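Week 6 handout: comparing hand-held grippers

Read before the lab. The reading from Steltstead is optional, and I would skip the marketing pages at the front.

Last week we looked at the Cliltilow and Gekness grippers on paper. Both makers claim their tool "generalizes to any home." Neither says how many homes were tried, or what was in them. Treat the claim as unproven until you see a list of rooms.

What to ask of any gripper comparison:

Were both tools used by the same people? Gekness had trained operators and Cliltilow did not. A gap in success rate could be a gap in practice.

Is the object set fixed? The Brito set has 14 objects, nearly all of them rigid. A soft-finger gripper has no chance to show what it's good at there, and a parallel jaw looks better than it should.

How many trials per object? With 50 trials in total, a difference of 2 successes means very little. Please don't write "outperforms" in your report on that basis.

Who decided what counts as a grasp? Lifting a cup for a moment and setting it down upright are separate results – the Gekness paper mixes them.

Cameras on the gripper

A wide lens on a hand-held gripper is sold as the answer to blind spots, and I think it gets too little criticism. Straight things bend, near things swell, and the horizon goes wherever the wrist goes. With the tool turned on its side, the floor ends up at the left and the ceiling lights at the right, while a vase of dried flowers takes up more of the view than a whole row of desks. A controller trained on such views has to cope with all of it. Ask whether the authors corrected for roll, and whether they say so.
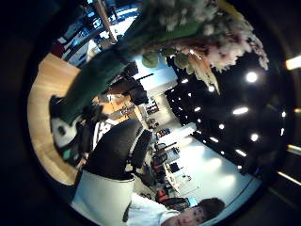
Coverage is the other half of the sales talk. One wide view can take in a tall green vase, office chairs, a monitor and a young man's face near the rim, and still tell you little about the fingertips at contact. Count contact views separately when you compare cameras. A set of 2000 clips sounds large until you do.

For the lab: pick one claim from either maker and write down what result would make you drop it. Bring that on paper, one page at most.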